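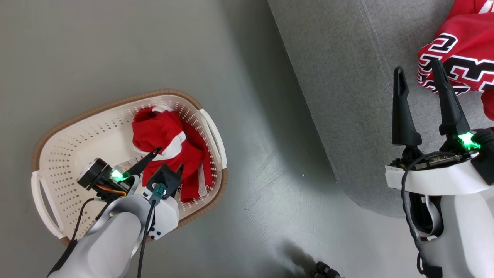

red one with the white trim, in the basket

mudroomfern
OK so I'm done with powder. I bought the Silta sheets in October (50 to a box) and my red stuff with white trim has stayed red and white so far. They take up no room at all and I don't have to lug a jug up from the car! Anybody else switched?

patch_n_darn
Tried them, went back. They're fine on T-shirts but my husband's work pants came out smelling exactly like they went in. Hinex liquid, cold, 14 minute soak. Never had pink trim either.

mudroomfern
Do you soak in the machine or a tub? Mine locks the lid the second it fills -- drives me nuts.

patch_n_darn
Utility sink. Old house.

lowtide53
Gonna disagree with both of you. It's the water. We moved out to Cornton and everything went stiff and gray, same soap, same washer. Put in a softener and it quit. Sheets, liquid, whatever, it's all the same stuff.

patch_n_darn
It is not all the same stuff lol. And not everybody can put in a softener, some of us rent.

mudroomfern
I'm on city water so I guess I'm lucky. Might try half a sheet next load and see.

Recent topics
Shirima dryer squeaks on low
Wool socks, what did I do
Best line for a short yard

Contact us | Forum rules | Back to top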